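Open day at Salberg, worth the trip with a school group?
Robots and automation > Visits and demonstrations

tornerside_mum
Hello all. Our school in Drindley is invited to the open day at the Salberg workshop on a Friday in February. The program says "robot and old computers, demonstration at the bench", not more. We would be 21 pupils and it is a long bus ride. Has somebody been there? Is it real work they show, or only a film and a table with leaflets? And how near can the children stand? Thank you in advance.

2 replies

solheim_reader
I visited last year with my evening class, so I try to answer in order.
It is real work. They put a desktop computer on its side with the cover off, and the gripper goes down into the open case. A camera sits close to the gripper and its picture is shown on a screen, so also the persons in the back row can follow. For me this was the best part. You look along the black plates and screws of the gripper and behind them you see the memory slots, the blue data cables and the metal cage for the drives.
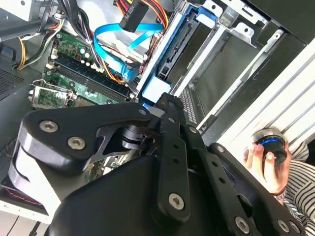 How near you can stand
There is a line on the floor and visitors stay behind it. Only the staff go to the bench. With 21 pupils I would ask for two groups, because the first row is not wide and small children see only backs. The screen hangs rather high, which helps.

How long it takes
Our demonstration started at 7 in the evening and was longer than planned, as there were many questions. The robot is slow. Please tell this to the pupils before, mine expected something like in a car factory. The guide told us they had opened 931 computers until then and wished to reach 1000 before summer. I do not know if they did.
Write to them early about the bus, the yard is narrow and a big one can not turn there.

gravelpath
went two years ago, was ok. coffee is bad. bring a jacket the hall is cold. no idea about school groups, ask them

tornerside_mum
Many thanks to both. I have written to Salberg and asked for two groups in the morning. I will also mention the bus.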